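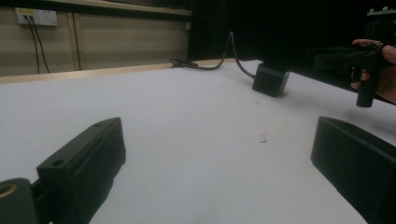
June, evening – desk day

Started on the desk after breakfast and finished a little before four. I had been putting it off since we moved the shelves in, and with Ynyr Sayce coming to stay at the end of the month the room has to work as a bedroom again.

First job was to get everything off the white table. Most of it went into two boxes in the hall, one to keep and one to go through later. The later box is already the fuller one. I found the lease, the spare mailbox key, and a Tikden receipt for $35.65 that I spent a good part of spring looking for. It is past the return date now, so the lamp stays.

The small black cube stayed on the table, with its cable up and over behind it. I want it on the shelf eventually, but the shelf needs a hole in the back panel for the cable and I don't have the right drill bit. Wrote that on the list.

Had lunch standing up. Cheese sandwich, the last of the pickles.

A clear table shows every crumb. There were a few dark specks near the middle and a faint mark next to them that could be a smudge or a scratch. I'm hoping smudge. The Kemovine spray is under the sink and I'll try it with the soft cloth before I go at it with anything rougher. The last time I used a scouring pad on a white surface I left a dull patch on the bathroom shelf, and it has been there ever since.

The strip of light wood along the far edge I have always liked. It could use a little oil.

Search this diary
Type and press enter

Measured the wall for the bed. The folding bed is 30 inches wide and opens out toward the window, so the table has to move over by the width of the chair. Tried it in my head a few ways. If the table goes under the window, I lose the outlet. If it stays where it is, Ynyr has to climb over the foot of the bed to reach the closet. He says he doesn't mind, but he also said he didn't mind the couch, and he walked crooked for two days after.

Called him about it at two. He thinks I should sell the table and get a smaller one. I said I'd had it longer than I'd had the apartment. He said that was his point. We left it there and talked about his trains for a while. He is bringing the big suitcase, and he asked if the Qureshi bakery was still open on the corner. It is, with shorter hours.

Went through half of the keep box in the afternoon. Three old phone chargers, none of which fit anything. Photos from the lake that belong in the album. A Prindance notebook with four pages used, all of them grocery lists. I tore those out and will use the rest for this room – measurements, what to buy, what went where. Threw out the dried-up pens and a calendar from the old job.

The extension cord turned up too, at the very bottom under the envelopes. It is almost 60 inches long, which would get power to the window side after all. That changes the plan for the bed. I'll have to measure again from the outlet by the door, going along the baseboard and not straight across the floor where someone would trip on it.

For tomorrow:
Spray and cloth on the table
Drill bit
Measure along the baseboard
Take the chargers to the recycling bin at the library
Sheets for the folding bed – check the closet before buying any

Back hurts a little from the boxes. Windows open tonight. Soup for supper, and I called Mom after.

This site uses cookies to remember your settings. Accept Decline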